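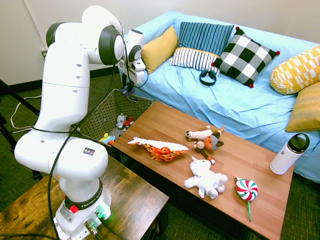

Wevilier will extend its furniture repair and refinishing service to small tables beginning in November. The service has until now accepted only dining tables, desks and cabinets. The extension covers side tables, nightstands, plant stands and low benches with a top no longer than 59 centimeters on its longest edge. A small side table in dark wood is typical of the pieces now eligible, as dark finishes tend to show surface wear early and are harder to touch up at home. Glass, stone and metal tops remain excluded.

Work will be carried out at the company's Lornitden workshop, where 875 square meters of floor space have been refitted for the purpose. The former packing hall now holds a stripping room, a glue bench and a separate drying room with its own air supply.

Each item is inspected on arrival. Joints are checked by hand and under load, and loose joints are taken apart, cleaned and reglued before any surface work begins. Old finish is removed only where it has failed. Where the finish is sound, it is cleaned, lightly sanded and recoated.

"Small tables were turned away because the old drying racks were built for large panels," said Modupe Uzor, head of workshop operations at Wevilier. "The new racks adjust in height, so we can dry a nightstand and a desk top in the same cycle."

Customers may choose between a hard wax oil and a water-based lacquer. Both are supplied by Wulter. Color matching is included in the price for oak, walnut, beech and ash. Other woods are matched on request after a sample has been approved – this adds five working days to the order.

Repaired joints carry a guarantee of five years. The guarantee does not cover damage from standing water, outdoor use or storage in unheated rooms.

The first intake is limited to 200 items. Orders will be processed by date of receipt, and customers will be given a collection slot when the inspection report is issued. Drop-off is possible at the Lornitden workshop from 8 a.m. to 4 p.m.

Rainer Steinbach will oversee intake and inspection. Questions about trade orders should be sent to Su-bin Min, business accounts, Wevilier.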